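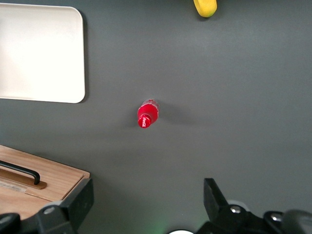

Fig. 4 - Wrist view, bottle on its side between tray and wooden box.

4.2 Grasp planner set-up (Plirkis)

Do this after wrist calibration. Not before. Both arms homed, status lights green.

1. Open Plirkis, load the tabletop profile. Wait for the wrist stream to come up.
2. Set detection threshold to 70. Lower than that and shadows start getting masks, esp. next to the tray.
3. Click the target in the wrist view. Mask should cover cap AND body. Clear plastic near the base drops out sometimes - click again on the missing part, it merges.
4. Check the grasp axis. Should sit across the bottle, not along it. Wrong? Press Flip.
5. Mark tray and box as keep-out. Objects half out of veiw get no grasp, leave them alone.
6. Approach speed 21 for first run. Execute.

NOTE: Keep-outs are stored per arm. Copy them over by hand if you switch.

CAUTION: Hand on the stop for the first 2 runs of any new profile. The planner does not know about cables.

4.3 Checking the hold from the fixed camera

Switch to fixed view once the lift is done. Pose overlay should follow the bottle, neck to base. If it lags, restart the tracker only - dont reload the profile, you lose the keep-outs.
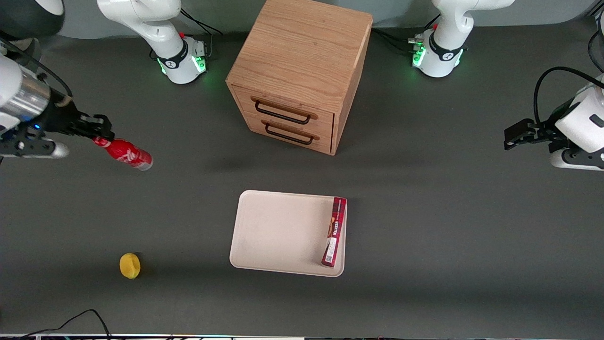
Edin Kolev adds that the overlay can look fine and still be reading an old pose, so compare the timestamp in the corner with the arm log before you let the planner choose a place target. He also wants the second arm locked in software until that check is done.

7. Timestamps match - press Accept Hold.
8. Save profile under a new name. Default gets overwriten on update.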